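The delivery robot stopped dead again

Jan 31, 2020

Third time this month. Josefien Mertens and I have been running the Grosora along our street to see if it can manage a simple there-and-back on its own, 300 metres each way. It did the outward leg on 11 runs without trouble. On the way back it stopped in the carriageway, motors off, and wouldn't take a command from the handset.
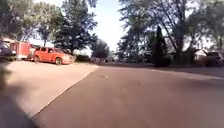

The fault code was 53, which the manual lists as "obstacle, unresolved". There was nothing in its way that I could find. My first thought was the light. The sun is behind the trees, so the driveway on the left is very bright and the road under the big tree on the right is in deep shade, and the planner has to deal with both at once. I went through the log that evening and it had marked the edge of a shadow as a solid step. It then tried to plan round it, failed, and locked the brakes.

Locking the brakes is fair enough. What bothers me is that it stayed locked with the stop button released, and I had to lift it on to the grass by hand. It isn't light. Had a car come round the bend I would have left it there.

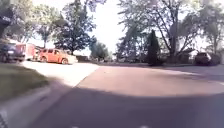
I wrote to Nele Vanhove at Indoson, who supply the controller. She says the release command is dropped if it arrives while the planner is still retrying, and the retry limit is set to 2000. She suggested bringing it down to 300 for now. A proper fix is meant to come with the next firmware.

Until then one of us walks next to it with the power lead within reach, and we don't run it when the sun is low.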